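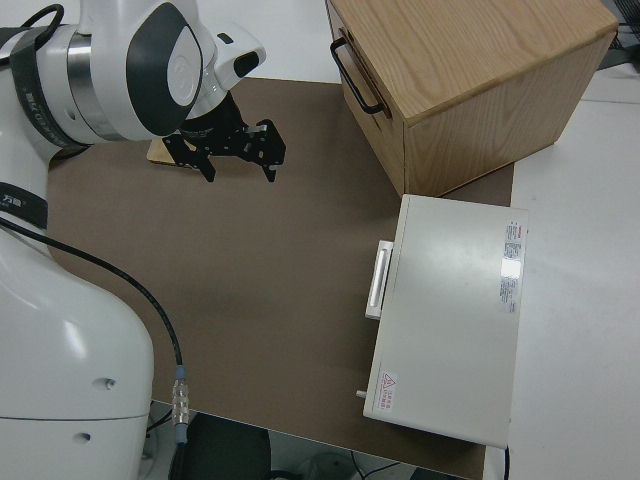 12/27/21
By Niall Cruickshank

Grarkville library to shut two branches for boiler work

GRARKVILLE - The Geddes Street and Clonodside branches of the town library will close next week and stay closed until March while crews replace the heating in both buildings. Main branch stays open, regular hours.

The boilers date from when the branches were built and parts are no longer made for them. Geddes Street lost heat twice this month. Staff there were working in coats by the second time and story hour got moved to the church hall next door.

"We patched it and patched it," said library director Bethel Asfaw. "The last repair guy told me not to call him again for that one, he didn't want to take our money."

Town council voted 8 to 2 last week to pay for the work out of the building fund. The two no votes wanted the Clonodside job put off until summer. Asfaw told the meeting the contractor would only hold the price if both went ahead together.

What it means if you use either branch:

Books checked out from Geddes Street or Clonodside can go back to the main branch, or in the outside drop box at Clonodside, which will be emptied every morning. The Geddes Street drop box will be locked. No late fees on anything from those two branches until they reopen.

Holds already waiting on the shelf are being moved to main. 712 of them as of this morning, and staff were still boxing them up. If you got a notice saying your book is at Geddes Street, ignore the adress on it and go to main.

Tax forms, normally at all three, main only this year. Same for the public computers. Asfaw is adding evening hours at main on weeknights to make up for some of it - exact times will be posted on the door.

The knitting group and the Groltunow reading circle are both looking for a room. The reading circle has 140 names on its mailing list, though nowhere near that many turn up, and it has met at Clonodside since the branch opened. Anyone with a space, heated, call the main desk.

No layoffs. Branch staff will work out of main or go out with the book van, which picks up two extra stops, one at the Clonodside grocery lot and one outside the Geddes Street post office.

Parking on Geddes Street will be tight on the library side once the trucks come in. Police are asking drivers to use the lot behind the bank instead. The sidewalk stays open but the ramp by the side door will be be fenced off.

Council takes up the roof at the main branch at its next meeting. Asfaw said she does not expect that one to need a closing.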